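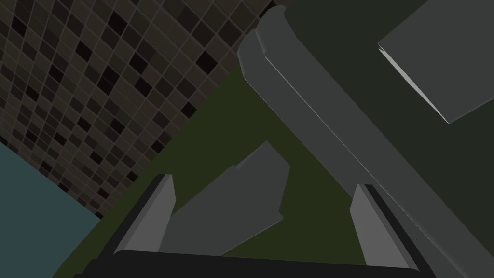 Ticket: Gripper purchase for the parts bench — quote doesn't match plan
Opened: Apr 27, 2021
Status: waiting on vendor

Hi all, me again. We're trying to lock the October order and I've hit a snag with the Grerkell quote. Our plan had two-finger grippers at 1,186 each, fingers included. The quote that came in today lists the body at that price and the finger sets as a separate line, so we're well over what I asked for.

What I've tried so far:

Reloaded the quote in the Kusuma portal, logged out, logged in, same thing. Swapped the quantity from 16 down to 8 to see if a bundle price would kick in. Nope! The finger line stays put either way.

Called Rerent to ask about leasing instead. They can do 8 units with fingers, but the lease runs longer than our budget year and I'd need a sign-off for that (ugh).

Update, same afternoon: the simulation folks say flat parts are most of what we'd be picking, so the plain tapered fingers should be fine and we can drop the padded ones. That takes roughly 20 percent off the finger line. Better — still not what we planned for.

Update 2: Takavska wrote back. They can match the bundle, but only if we commit to all 16 up front. I've asked whether we can split delivery and pay for the second half later.

Can purchasing please hold the old PO open until I hear back? Don't cancel it, the number is already in the Kusuma portal and redoing it is a pain. I'll post their answer in this ticket.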